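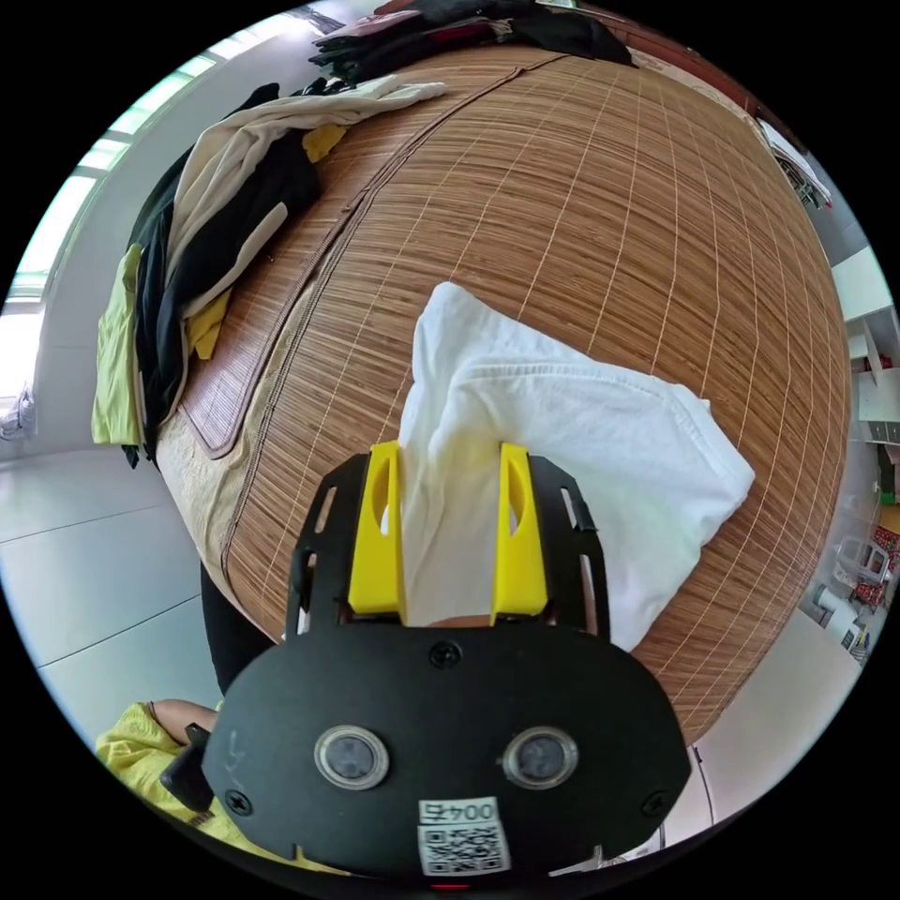
White cloth on a woven mat.

Flakel 2 now reads playlists from more than one machine

The June release of Flakel, the small script that keeps a home music library in order, is up on the downloads page. The main change is that it can merge playlists from several computers into one list. Until now you had to copy the files over by hand and fix the paths yourself.

Ju-won Seok wrote most of the new code. It compares artist, title and track length, and treats two files as the same song if the lengths are within two seconds of each other. On a test library of some 2,000 tracks it made 17 wrong matches, nearly all of them live recordings. Those now go into a separate file called review.txt, where you can sort them out later.
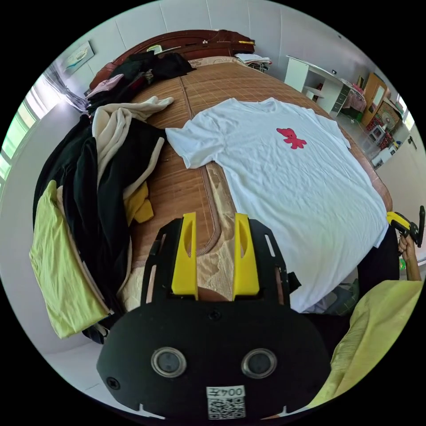 The old Tavov plugin still works, but it won't get any more updates. If you use it to send track names to a second screen, move your settings to the new config file before you upgrade. The installer does not do this for you. Old settings are left in place, so you can go back to the earlier version.

Known problem: album names with accented letters sometimes show up twice in the list. A fix is being tested and should be out by Friday. Bug reports go to the usual address. Please include your log file and the version number.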